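Iria Toy Library — Minutes of the December meeting
Held Monday evening in the front room. Chair: Kenza Zaki. Nine members present.

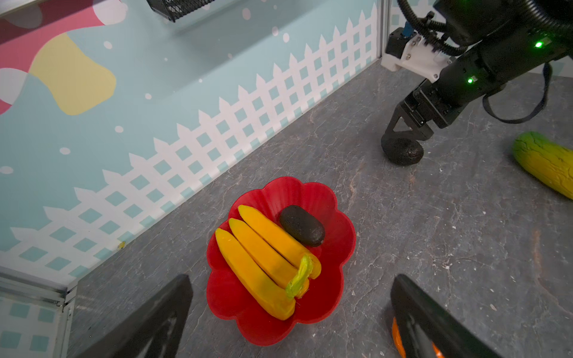 1. Minutes of last meeting
Approved with one correction. The shelving came from Skalach, not Sarnik.

2. Play food
The play food has been sorted and the sets relisted in the catalog. The bananas now go out with the red flower-shaped bowl as one item, and the bag label needs to say so. Two families asked if the bananas could be borrowed without the bowl. Agreed no, as single pieces tend to get lost. The dark avocado-type pieces were listed under both fruit and vegetables. They will go under fruit from now on.

Kenza asked that all play food be wiped down on return and checked for splits before it goes back on the shelf. Anything a small child could bite a piece off is to be set aside. There was some discussion of whether the rough-surfaced pieces can be cleaned properly with a cloth. Kenza will try a soft brush and report back.

3. Loans and money
164 loans since the last meeting. Late fees came to $82. The Seppälä order for new drawstring bags was quoted at around $200 — held over until we know how many of the old ones can be mended.

4. Opening hours
Saturday opening stays as it is. The weekday session will close at 4 p.m. through the winter.

5. Other business
The door sign is still missing a screw. A request for more wooden puzzles was noted. The puzzle shelf will be gone through before anything is bought.

Meeting closed at 8:40 p.m.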